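Course handout, Session 2: looking at a training simulator before you buy one

Welcome back, everyone, and thank you for being so patient with the heating last time. This session we look at the Valorard kitchen package from Phetsri, a simulator sold to colleges that want their students to practise handling tasks before they go anywhere near real arms. It comes with 9 practice rooms and a licence for up to 1,000 runs a term – plenty for a group of our size, I should think.
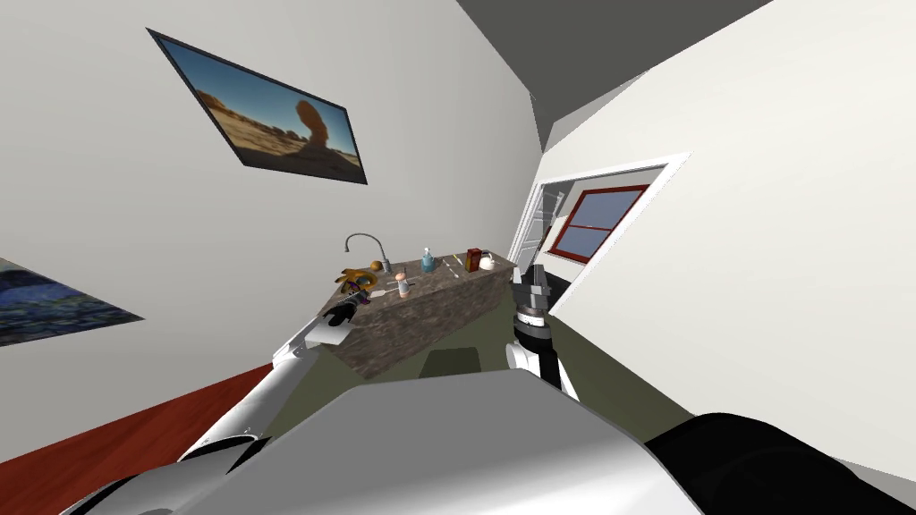
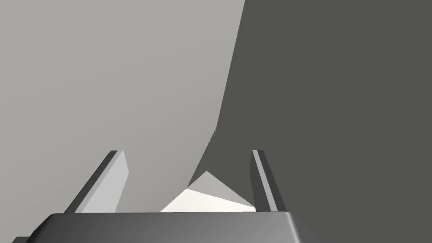 Two of the pictures show the counter and both arms, the other the fingers close up.
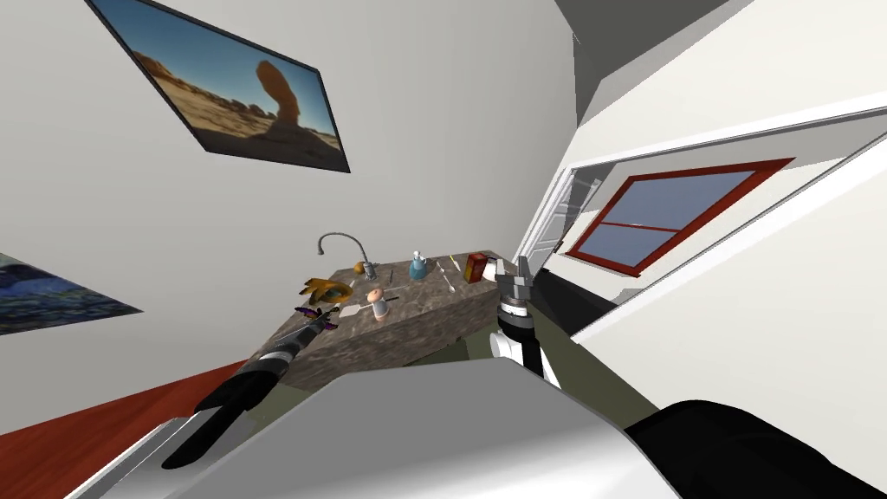

When you write your review, please start with the things a tutor would ask on the first morning. How long does a room take to load? Can you save halfway through and come back after lunch? I found the Ruton menus a bit fiddly, though you may well get on with them better than I did. Do compare the price with Plarevau too, and remember to add the yearly support fee, which is on the second page of their leaflet. Two sides of paper is ample, and drafts are due in December.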